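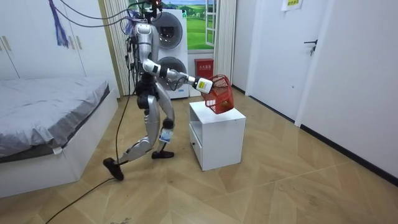
Re-oiling herringbone in a spare room, sand first or not?

jovita_c
Wednesday, February 12, 2020
Bought a unit in April, herringbone throughout, spare bedroom is looking pretty dull. Previous owner left half a tin of Fikwood hardwax oil in the laundry. Can I just clean and recoat or does it need sanding? Quote for a full sand was $2351 which, no.

Torquil L
Don't sand. Scrub with a white pad, let it dry overnight, thin coat, buff. Did our hallway for $157 all up. Chuck the old tin tho, get a fresh one

gralt_ard
Disagree. If you dont know whats on there you can't just slap oil over it. Could be poly. Sand it properly or leave it alone.

Torquil L
She has the tin mate. Its oiled.

gralt_ard
She has A tin. Could be for the deck.

Nizar G
Put a few drops of water in a corner, leave 10 min. Goes dark = oil, and worn. Sits there beading = poly or the oil's still fine. Try behind the door.

jovita_c
Ok went dark behind the door and by the window. So oil?

Nizar G
Yep. Scrub and recoat. 2 thin coats not one thick one, thick stays tacky for weeks

gralt_ard
Fine. Still reckon a light sand by the window, that bit will come up patchy. And lay your rags out flat outside after, they can self ignite, serious.

jovita_c
Cheers all, off to Bunnings sat arvo for pads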